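Section 5. Dropped and missed picks

5.1 Before you blame the software

Most reports that reach us as "vision fault" are no such thing. The Wedov controller logs code 119 whenever the fingers close and the motor finds less resistance than it expected. The vendor's help screen translates this as "object not detected." Read that with suspicion. The code comes from the finger motor and knows nothing about what the wrist camera saw.

The Trulport cell logged code 119 on 11 picks in a single afternoon in April. Percy Giraldo retrained the detector twice before Rosaura Carhuamaca put a wrench on the finger joints and found one loose. The detector had been fine all along.

CAUTION: The fingers can close without warning when a fault is cleared. Press the stop button and wait for the drive light to go out before you reach between them. Clearing the fault on the screen does not cut power to the gripper.

5.2 Checking the fingers and the pick

1. Press the stop button. Wait for the drive light to go out.

2. Try each finger by hand. A little give is normal. Side-to-side play at the joint is not.

3. Check the bolt at each joint and tighten any that turn. The torque figure is on the card inside the cabinet door. Ignore the one in the vendor's quick guide, which was written for the older fingers.

4. Wipe the finger tips with a dry cloth.

5. Release the stop button, open the gripper fully and bring up the wrist view over the test bricks.
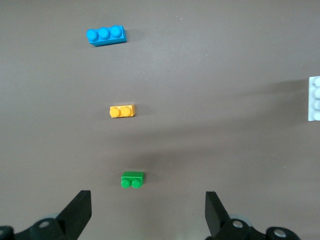
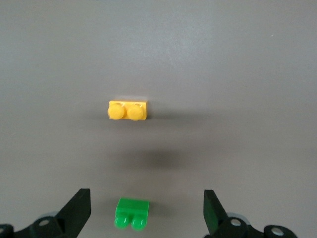
6. Run one pick at the slow speed setting and watch the fingers, keeping your hands off the table. Code 119 is raised at the moment of closing, so note where the brick sits between the fingers when they stop. In both views the green brick lies in the gap with its studs toward the bottom of the picture, nearer the left finger than the right. A start like that means one finger may touch well before the other and push the brick. Do not accept "centered" from the status line as proof of anything.

7. If one finger touches early, stop and redo the centering in Section 4. If both touch together and the code still appears, go back to step 2.

NOTE: The automatic retry is on by default. We suggest turning it off while you test. It hides the first miss, and the first miss is the one you want to see.

5.3 When to stop testing

The vendor claims 2,000 cycles between finger inspections. We have seen no data behind that number and would not plan around it. Inspect at the start of every shift, and again after any collision, however light it looked.

Take the cell out of service if a joint bolt comes loose again on the same shift — do not just tighten it and carry on. Write down the code, the time of day and which finger it was, and pass the note to Nidia Cáceres. "Fixed itself" is not an accepted entry.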